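Handling rules for drink containers: revision 2

17 Mar 2021

Revision 2 of the Indance handling rules for small arms and grippers is now in force at the Jeken and Kadine benches. It replaces the December text and applies to all grasping work with drink bottles, cans and cups.

The main change concerns approach. Fingers must be fully open before the wrist enters the grasp zone, and the zone is now measured from the widest part of the container, label included. Clearance is 12 mm on each side. Where a neighbouring item falls within that distance, the operator moves the item or picks another target – the arm is not to push it aside.

Containers lying on their side are treated as able to roll, whatever their contents. They may stay on the table as clutter but must be entered on the layout sheet as 'lying', with the direction of the cap or tab. Upright bottles are entered with the cap on or off.

Soft lattice fingers are to be checked for torn cells at the start of each shift. Ertürk's review of 1,469 logged grasps found 21 entries with no finger check recorded. Such entries will now be returned to the bench.

Printed copies of the December text should be removed from the benches.

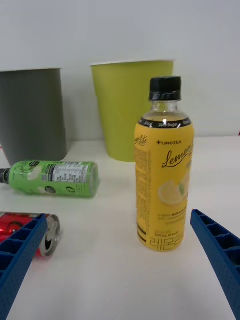
Open fingers on approach to an upright bottle, with a can and a small bottle lying to the left.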